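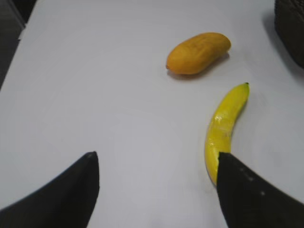
A day out at the Gomville workshop, Tevodbridge

2 Dec 2024

I've been meaning to get over to Tevodbridge ever since I saw the notice for the Gomville open day, and I nearly didn't go, what with the rain and the buses. So glad I did! Gomville is a shared workshop up a side street behind the station, with woodwork and bikes downstairs and electronics up a very steep flight of stairs (mind your head at the top, I didn't). It was free to get in and the tea was 50p in an honesty tin.

I had a polite look at the lathes and then went straight upstairs, because what I'd come for was the robot arm. The members who build it call it the Darwish, after the make-believe company they put on the form when they ordered the motors. The gripper has its own name, the Jolitz, and I never did get to the bottom of that one. They've been building it for 14 months and the whole lot has cost them 700 pounds so far, split between everyone in the group. That includes two motors that burnt out in the first fortnight and a power supply they're not speaking to any more.

I'm partway through a much smaller arm on my own kitchen worktop, so I had a list of questions on the back of an envelope and I'm afraid I asked every one of them.

First thing I wanted to know was how it sees. There's a little camera at the wrist, looking out past the two black fingers, and you can watch what it's getting on a monitor. It's a funny view, all fingertips and fruit, and the banana looks enormous once the gripper gets down to it. I'd put my own camera up on a shelf, and I can see now why I keep missing things by a centimetre. They have a second one that stays put and takes in the whole table, and they told me to keep my shelf camera and add a wrist one, which is annoying but probably right.

The job they've set it is fruit into a basket. You steer it through the pick by hand, over and over, and each go is saved so that the arm can learn from it later. They had 1,554 goes on the computer when I was there, and 130 of those had been marked as no good and put in a separate folder. I asked what counts as no good and got quite a long answer! Knocking the basket over, mostly, and people sneezing at the controls.

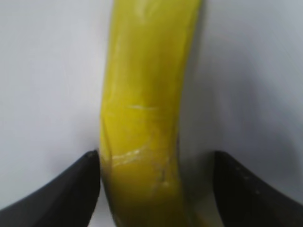

Left finger tucked in close, right finger still to come across.

I had three turns. My first was dreadful – I came in much too high and closed the gripper on thin air, and then I panicked and closed it again, in case it had helped. The trick they showed me is to bring one finger nearly up to the fruit and stop, then let the other one do the travelling. If you try to centre a curved thing perfectly between two straight fingers you'll be there all afternoon. On my second turn I got the banana up and dropped it on the rim of the basket. On the third it went in and I made a noise I'm not proud of.

The scuffs on the peel are a sort of visitors' book, if you ask me. The banana has more of them than I'd expected, pale little scratches across the lower half, and I'd like to think one of them is mine.

We got talking about fingers as well. Theirs come to a slanted tip, and they said an earlier set with blunt square ends kept bumping the table before they were low enough to get under anything. I'd drawn mine blunt and square. The drawing has since gone in the recycling. They also swear by checking the screws at the wrist every time they switch on, after a wobble that took two evenings to find and was one loose bolt.

Something else I scribbled down: the white table. I'd been working on a stripy oilcloth, and they were far too nice about it. A plain pale surface makes the fruit easy to pick out, though you do get soft grey shadows, and they've found it worth keeping the lamps in the same place from one session to the next. One of them draws round the lamp base in pencil. I'm stealing that.

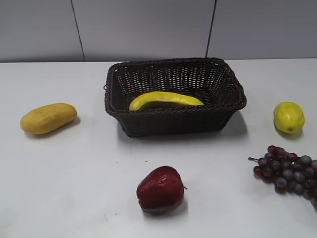
THE FRUIT TABLE

Banana in the basket, and the mango, lemon, apple and grapes still out on the table. I asked which was the worst to pick up and expected them to say the grapes. They said the apple, when it's on its side, as it tends to roll off just as the fingers touch it. The lemon is considered easy and is given to children. The grapes they haven't seriously tried yet. The plan is to go for the stem, and there was a fair bit of disagreement about whether that's cheating.

The basket came from a charity shop, and it's a woven brown one with a nice thick braided rim. They chose it for the flared sides, which give you a bit more room to miss. I've got a bread basket at home that would do very well and I've already been told I can't have it.

GETTING THERE AND SO ON

Gomville is five minutes on foot from Tevodbridge station. Come out on the side with the bike racks. The robot bench is upstairs and there isn't a lift, so do ring ahead if stairs are a problem, and they'll show you the saved runs on a laptop in the café corner. Bring change for the tea tin. The next open day hasn't been fixed yet, but the arm group meets most weeks and they said visitors can drop in if they don't mind being handed a screwdriver.

I've ordered a wrist camera and I'll put up some pictures of my own arm when it has one.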